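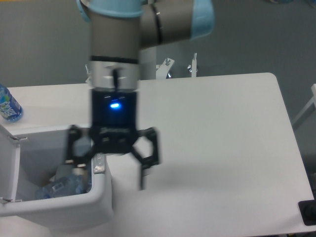

Versuchsstand in Nallgate: Roboterarm mit geöffnetem Greifer neben einem Sammelbehälter für Kunststoffflaschen.

Sortierroboter lernt aus weniger Vorführungen

Die Forschungsgruppe Robotik am Standort Nallgate hat ein Lernverfahren vorgestellt, mit dem ein Roboterarm das Aufnehmen und Ablegen von Leergut anhand von 700 Vorführungen erlernt. Für das bisherige Verfahren waren 2.000 Vorführungen erforderlich. Die im Projekt Solden entwickelte Methode bewertet jede aufgezeichnete Bewegung nach ihrem Nutzen für das Training und verwirft Wiederholungen, die keine neue Information enthalten.

Erprobt wurde das Verfahren im Januar in über 1.000 Greifversuchen mit 21 Flaschentypen. Die Erfolgsquote blieb gegenüber dem Vorgängermodell unverändert - auch bei verformten Flaschen. Schwierigkeiten bereiten nach Angaben der Gruppe weiterhin Gegenstände, die im Behälter dicht übereinander liegen.

An dem Vorhaben ist die Firma Rizzi als Industriepartner beteiligt. Eine Veröffentlichung der Trainingsdaten ist nach Abschluss der laufenden Versuchsreihe vorgesehen.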